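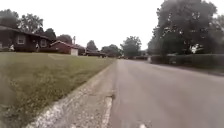 A tree-lined road with a concrete kerb and gutter strip.

Rokstead adds second moulding line for drainage parts

Plastics moulder Rokstead has started production on a second injection moulding line at its main works, raising capacity for drainage fittings and inspection chamber bases. The line entered service in July after a trial period in which 1688 parts were measured against drawing.

The new cell is built on a 1000-tonne press supplied by Brulico, with a heated runner system and closed-loop control of melt pressure. It runs polypropylene with up to 17 per cent recycled content, dried and blended at the machine. Moulds from the first line can be fitted without changes to the clamping plates, so either press can take over an order if the other is stopped for maintenance.

Production manager Maksym Stelmakh said the larger parts had been the limiting factor. "Chamber bases have thick sections and they need a long cooling time. On the old press they held up everything behind them. We have moved them across and left the bends and couplers where they were."

Wall thickness on the bases is checked by ultrasonic gauge at the start of each shift and again after any change of material batch. Parts outside tolerance are reground and returned to the blend. According to quality engineer Oksana Shevchuk, most rejects in the trial came from short filling at the outer rib, and the gate position was altered before the tool was signed off.

The first order on the line is for 1167 chamber bases for the distributor Gosent, to be delivered in batches. Rokstead did not give a value for the contract.

The company is also testing a glass-filled grade from the compounder Hordiienko for use in load-bearing covers. Agnes Kvam, who leads the work, said creep results at raised temperature were still being collected and that no decision had been made on tooling.

Day and evening shifts are running on both presses. A night shift will be considered once the Gosent order is complete.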